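Sorting Out the Shed, Ruawai
June 5, 2021

G'day and welcome to the tool page! I've been promising Nele Brandes I'd put this up for ages, so thanks for your patience, Nele. When we moved to Ruawai I had 116 bits and pieces rattling around in old biscuit tins, and finding the right screwdriver could eat up half an arvo. My favourite fix so far has been open bins, one per kind of tool, no lids, nothing fancy (I tried lids, I hated lids). Screwdrivers get a bin, pliers get a bin, and the weird stuff Bastian Lenz gave me gets a bin of its own. I'm still arguing with myself over the colour of the labels. Yellow's winning!

I've gone for light benchtops too, mostly so I can spot whatever I've put down. Dark timber looks lovely but it swallows small screws whole.

Gallery
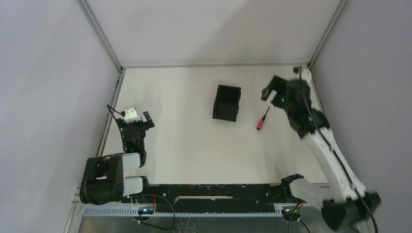

Should screwdrivers be stored with the handles up or down?

Handles up if the bin is deep enough to hold them steady, otherwise lay them flat, all facing the same way.

A red handle on a pale top, and a black bin next to it. I do love a red handle, you can find it from the doorway.

More to come once I've tackled the drill bits. Leave a comment if you've got a clever way of keeping those in order!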